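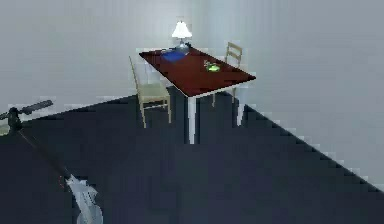 The 30-Day Table

Every October the emails start. Clear your counters, they say. Own fewer mugs. By the new year they have become courses, and by late February, when most people have quietly put the boxes back where they were, the courses are on sale.

I signed up for the one from Lindo, which costs $132 and promises a "lighter home" in 30 days. I wanted to know what a person gets for that money that they couldn't get from a trash bag and a free Saturday.

What you get is a lot of email. Day one asks you to stand in a doorway and notice how the room makes you feel. Day two asks you to write it down. You don't touch an object until day four, and then it's a junk drawer, and you're told to keep anything you feel unsure about in a "maybe box." Mine filled up before lunch. There is a video on how to label it.

The sales page says 2,518 households have finished the program. I wrote to ask what finishing meant. The reply, unsigned, said a household counts as finished when it opens the last email. So I finished, too, with eleven dead batteries and a fondue set still in the hall closet.

Lindo is hardly the worst of them. Baloyi, which began as a container shop, sells a decluttering plan whose third week is mostly a shopping list of containers. A reader in Broltolberg forwarded me a receipt for clear bins that came to more than she'd paid for her couch. She still has the stuff. It's in bins now, and she can see it.

The claim underneath all this is that mess makes us anxious and clearing it makes us calm. Maybe so. I feel better in a tidy kitchen, and I'd guess you do as well. But the people selling the cure tend to survey their own customers, and to ask them the week the course ends. I'd like to see the same question put 90 days out, to the people who stopped opening the emails. None of the companies I contacted could show me that.

There's also the matter of who has the clutter. The model homes in these courses never seem to have a toddler, a bad knee, or a job that ends at nine at night. In Stustutport, where I rent, the apartments above the hardware store have one closet each. My neighbors aren't hoarding. They own a winter coat and a vacuum cleaner and there's no place to put either.

Some of the advice is fine. Dealing with mail by the front door works – I've done it for years, and so did my mother, who never charged for it. Giving away clothes that don't fit is sensible. It fits on an index card.

On day 30 Lindo sent a certificate with my name on it, ready to print and frame, and a coupon for the advanced course, which covers garages. I don't have a garage.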